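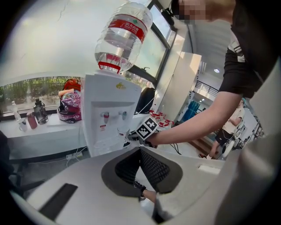

Do I have to start the campaign over if I switch from a gamepad to a flight stick? You keep everything. Grulero stores your controls in a separate file from your progress, so you can swap back and forth all you like.

Section 2: Setting up a stick for Grulero

I fly the Casado missions with a stick and the ground missions with a pad, and it took me a whole evening to get both of them behaving. These are the steps I wish I'd had. They're written for the PC version with the September patch installed (the older menus have different names for half of this stuff).

1. Plug in the stick before you start the game. Grulero only looks for controllers at launch.

2. From the title screen go to Options, then Controls, then Devices. Your stick should be listed under your keyboard. If all you get is "Unknown Device", pick it anyway, it'll work fine.

3. Choose the Prinier layout. It's named after the first ship you get, and it's the only layout that leaves the hat switch free for looking around the cockpit.

4. Hit Calibrate. Move the stick slowly around in a full circle, let it spring back to center, and press the trigger.

5. Set the dead zone to 12. The default is 2, and on my stick that made the ship drift left any time I let go – great fun in an asteroid field!

6. Go down to Throttle and turn on Reverse Axis if pushing forward slows you down. Mine needed it and Deming Xia's didn't, and we have the same stick, so just try it and see.

7. Save to an empty profile slot and give it a name you'll recognize.

Caution: don't press Restore Defaults on the Devices page. It wipes every profile you've saved, including the pad ones, and it doesn't ask first. I lost a really nice pad setup that way and I'm still a little sore about it.

Note: if the game drops frames once the stick is plugged in, turn off Rumble Sync. Carmela Lozano found that one and posted it on the Prulton forum (post 819 in the controls thread, if you want her full settings).

Testing it

8. Load the training range and fly through the rings at half throttle. Don't worry about your time. You want to feel whether the nose stops moving when your hand does.

9. If it overshoots, lower Pitch Sensitivity one notch and go again. I leave yaw alone, but I also barely use yaw, so your call.

10. When you're happy, back out to the title screen before you quit. Quitting straight from the range skips the save, and you'll be doing steps 5 and 6 over again tomorrow.

Switching profiles in the middle of a mission is covered in the next section, along with the pad layout I use on foot.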